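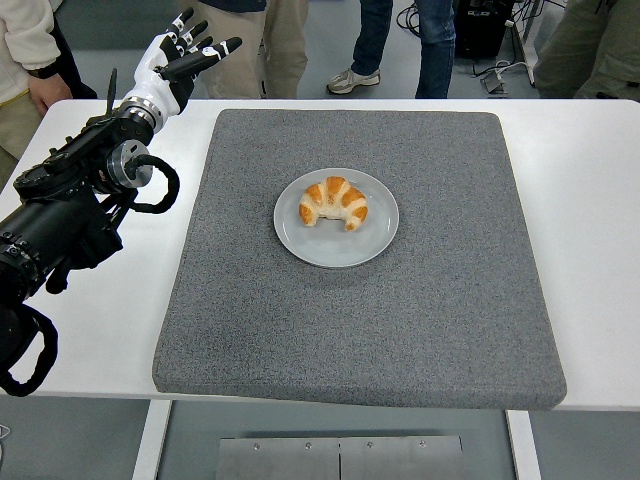

Keeping a Household Recipe Archive: Notes After the Second Year

Posted in December

When my mother moved out of the house in Dakley, the family agreed that her recipes should be kept together and that one person should be responsible for them. That responsibility came to me. The collection then consisted of 14 notebooks, a biscuit tin of loose cards, and a large number of clippings folded into the backs of cookbooks. The present entry sets out how the archive is now arranged and which matters remain open.

Scope

The archive holds recipes that were cooked in the household. It does not hold recipes that were merely collected. This rule was adopted early and has caused more discussion than any other. My mother clipped recipes from newspapers for most of her adult life, and many of them were never attempted. Where a clipping bears a stain, a note in the margin, or a change to the quantities, it has been admitted. Where it is clean, it has been placed in a separate folder and left unsorted. My cousin Anqi Xie has objected that a careful cook leaves no stains, and her objection is recorded here with respect.

Under this rule, 800 recipes have been entered. I had expected the total to pass 1000, and it may yet do so when the cards from the biscuit tin have been read in full.

Transcription

Each recipe is typed as it was written, including spelling, abbreviations and omissions. My mother rarely gave an oven temperature. Her usual instruction was "oven as for bread," and the bread recipe itself says only "hot." These phrases have been kept. A suggested temperature is added underneath in brackets, with the initials of the person who tested it.

Quantities have presented greater difficulty. Several of the older recipes call for "one blue cup" of flour or sugar. The blue cup was broken before I was old enough to use it, and the members of the family who remember it do not agree on its size. Xiaoqing Zheng, who lived next door to us in Dakley for many years and often baked in our kitchen, believes that it held a little less than a standard cup. Her steamed sponge, made on that understanding, was judged correct by everyone present. Her figure has therefore been adopted until better evidence is found.

Headings

The recipes are filed under the names my mother used. A reader looking for dumplings will find them under "Sunday," and most soups are under "When Someone Is Ill." An index by main ingredient has been added for the benefit of younger relatives. It covers the first nine notebooks. The entry for cabbage is the longest, followed by the entry for eggs.

Two recipes carry the title "Good Cake." They differ in the amount of butter and in the order of mixing. Both have been kept under that title, with the notebook number after each.

Storage

The notebooks are stored flat, in two boxes, in the hall closet, where the air is dry and the door is kept shut. Adhesive tape has not been used on any page. Some of the earlier repairs were made with tape that has since turned brown, and at least one ingredient list can no longer be read beneath it. Loose pages are held in paper folders. The cards remain in their tin, in the order in which they were found, until each one has been copied.

A printed copy of the typed recipes is kept in my own kitchen and may be written on freely. I would encourage any family undertaking similar work to provide such a copy. It has greatly reduced the handling of the originals, and the notes made in it have been useful in their own right.

Matters Outstanding

The recipe for pickled mustard greens is incomplete. The page ends after the second washing, and the following page is missing from the notebook. My mother says that the rest is obvious. She has agreed to make the dish with me after the new year, and I will write down each step as it is done.

The source of the walnut cookies is also unknown. The card is in a hand that none of us recognizes, and the only mark on the back is the word "returned." Relatives who recall receiving or lending such a card are asked to write to me at the usual address.

Work on the tin will resume in the spring.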